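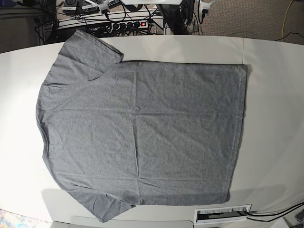
Gray T-shirt laid flat, fold lines still in it.

Selling clothes online: how do I stop losing money on returns for "wrong size"?

Asked May 20, 2007 in Small Sellers > Clothing
2,079 views

I sell secondhand and overstock T-shirts out of my spare bedroom, mostly through Henao, with a few on Delar when I'm feeling brave. I started in February with a box of 90 shirts from a closing-down sale. The shirts are fine and the prices are fair. The customers would like their money back.

Nearly every return says "wrong size." I list the size printed on the tag. If the tag says Large, I write Large. I don't see how I can be more truthful than the tag. But I've had one Large come back as "too small" and then the very same shirt, sold again, come back as "huge on me." I've become quite attached to it by now. It has traveled more than I have.

Henao makes me pay the postage both ways if the buyer picks "not as described," and of course they all pick that, as it's the one that makes me pay.

So:

Should I be measuring these? If so, where exactly, because every guide I find seems to start the tape someplace different.

Can I just say "no returns" and be done with it?

Do I have to iron everything first? Please say no.

I don't want to spend a fortune. My whole setup is a table, a lamp and a kitchen scale that smells like onions.

ANSWER 1 (marked as best by asker)

Measure them. The tag is a rumor. A Large from one maker is a Medium from the next, and once a shirt has been through somebody's dryer for a few years the tag is more of a family legend.

You need a soft sewing tape and a flat table. Lay the shirt down face up and smooth it with your hands from the middle out. Don't pull. If you stretch a knit shirt while you measure it you can get another inch out of it easily, and your buyer won't be able to.

Then take these:

Chest. Straight across from armpit seam to armpit seam. Write down that number as it is and call it "pit to pit." Do not double it. Some sellers double it, some don't, and the buyer has no way to know which kind you are. If the listing says "pit to pit, laid flat" there is nothing to argue over.

Length. From the highest point of the shoulder, right where it meets the collar, straight down to the hem. Some people go from the center back below the collar, which comes out shorter. Either is OK but say which one you did and do it the same way every time.

Shoulders. Seam to seam across the back. Skip it if the shirt has those slanted sleeves with no shoulder seam.

Sleeve. Shoulder seam to the end of the cuff. On a tee hardly anyone cares, but the one person who does will write you four emails.

Round to the nearest half inch. Put the numbers near the top of the listing, above the paragraph about your smoke-free home, and add one line: "Please compare with a shirt you own that fits you." That line did more for me than anything else. I used to get returns every week and now I get the odd one, usually from a man who has measured himself with a steel tape from the garage.

As for "no returns," read the Henao rules again. You can refuse returns for change of mind, but "not as described" goes over your head. The measurements help there too. When a buyer says the shirt is too small and your listing says 22 inches pit to pit, you ask them politely to lay it flat and tell you what they get. I've had three of those so far and all three went quiet.

On ironing, no. I never iron a tee. Shake it out, hang it in the bathroom while you shower, done. Fold creases don't bother people. They look like a shirt that came out of a drawer, and it did. Deep crumpled wrinkles are another matter as they make the thing look slept in, and they throw your length off.

One more thing: write the number on a scrap of paper and pin it to the shirt before you put it away. You think you will remember which gray one was which. You will not.

Comment from asker: Thank you, this is what I needed. Measured the well-traveled Large last night. It's 20 and a half pit to pit, so it's a Medium that got above itself. Relisting.

Comment: 20.5 is a Large in some of the older brands, just to be annoying.

Comment from asker: I'm going to lie down.

ANSWER 2

just buy a Ulline sizing board. it has the inches printed right on it, you put the shirt on top and read off the numbers. takes ten seconds. i did 1,000 shirts on mine last year and only the left corner has gone soft

also raise your prices a little to cover the returns, everybody does

Comment: Do you line up the collar or the shoulder with the zero? Mine came with no instructions.

Comment: shoulder i think. i do collar

ANSWER 3

I'll disagree with the first answer on one point. You should give the tag size AND the measurements, and if they don't match, say so in the title. "Tagged L, fits like M." People search by letter. If you leave the letter out they'll never find you, and if you put only the letter in you're back where you started.

Also mention whether the shirt is likely to shrink. I sell overstock that has never been washed, and plain cotton can come up shorter after one trip through a hot dryer. I put "unwashed, measured as new" on all of mine. It won't stop them from cooking it, but it gives me something to point at.

For what it's worth I keep everything in a notebook: item, tag, pit to pit, length, sold, came back. I'm at 1,035 lines. The worst section by far is men's XL, where it seems the letter is chosen by mood. The best is kids' sizes, because the kid doesn't write the review.

I don't use Delar any more, so can't help there. Tried Fleline for a month and sold one scarf.

Comment: Was the scarf returned?

Comment: "Too long."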